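Keeping cards tidy in a clear stand

A clear acrylic stand is a good way to store gift cards, place cards or playing cards. Sort by colour first, then stand each stack upright in its own slot. Pack them fairly close – a half-filled slot lets the cards lean and curl.

Dust shows on clear plastic. Wipe it with a soft damp cloth and a drop of washing-up liquid, then dry it. Keep glass spray away from it. I do mine every 3 weeks, and again in December when the cards come out most.
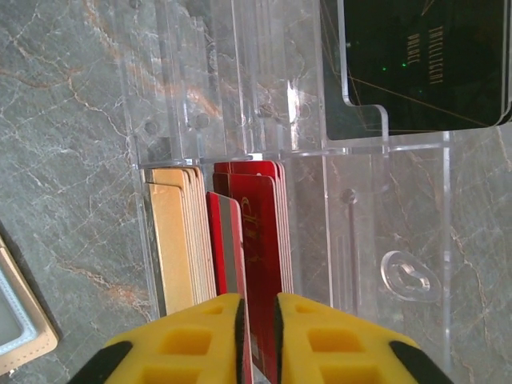
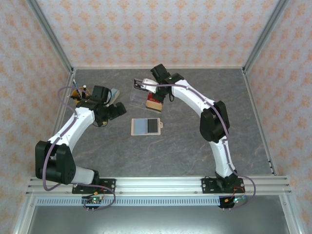
How do I stop a stand sliding on a smooth tabletop?
Stick a small clear rubber pad under each corner. Clean the base first or the pads will peel off.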